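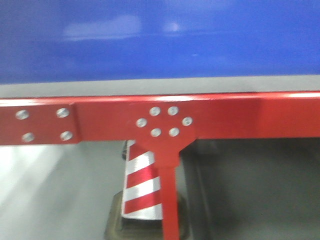
Figure 1. Bolted red framework under the blue panel, fixed view. Motion blur as recorded.

Tinudik shop-floor set: data card

Maintained by Wilma Michiels and Jasper De Smet. Annotation guide by Tomomi Kikuchi.

Purpose

Tinudik collects short recordings of small handling chores: taking packaged goods out of bins, putting them back in, and moving them between compartments. It was put together at Sustham to test one question – can a general-purpose manipulation policy do ordinary restocking work without a person stepping in? At present the answer for our baseline is no. It finishes easy picks and fails on most items that bend.

Contents

674 episodes, of which 82 are held out for testing. Each episode has fixed-view video, a one-line task instruction in English, and an outcome label. Frames without any arm in view are kept. Blurred frames are kept too and carry the flag blur=1. Filter on this flag before training a detector, but leave the frames in for sequence models.

Outcome labels

done: the item rests in the target bin at the end of the episode.
partial: the item left its bin and ended anywhere else.
none: the item never left its bin.

Episodes stopped by the operator are labeled by where the item ended up. The field stop_reason is free text and has not been cleaned. 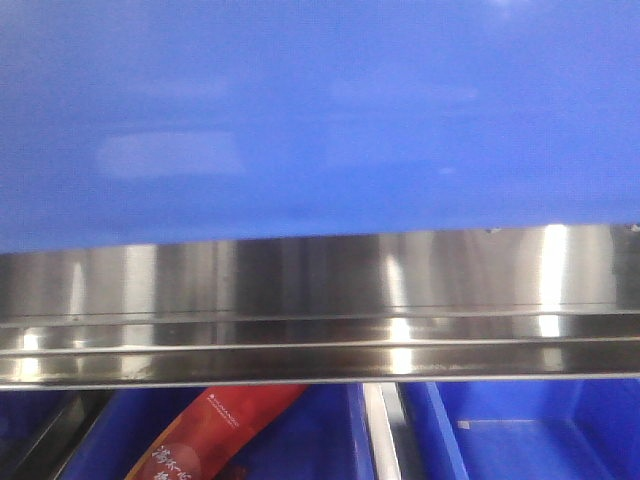

Figure 2. Two blue bins below the steel rail; red packaged item in the left bin.

Known difficulties

Glare. The steel rail and the blue panel both reflect the room lights. Depth estimated from color frames is unreliable along the rail, and segmentation masks sometimes spill across the lower ledge.

Film packaging. Items lying at an angle against a bin wall are the hardest class. The baseline closed 59 test episodes as none or partial, and film-wrapped items make up the larger share.

Package text. Printing on packages may be too small or too blurred to read. Do not use it as ground truth for item identity; use item_id.

Baseline

The Pirkerik policy was trained on the remaining episodes with no outside data. Training scripts are in baseline/. Bohumila Pešek reran the evaluation in December with 7 seeds and the ranking of item classes did not change.

Open items

Bin-to-bin moves are underrepresented. Label review by Elsie Baxter is still in progress for the partial class – expect small changes in the next release.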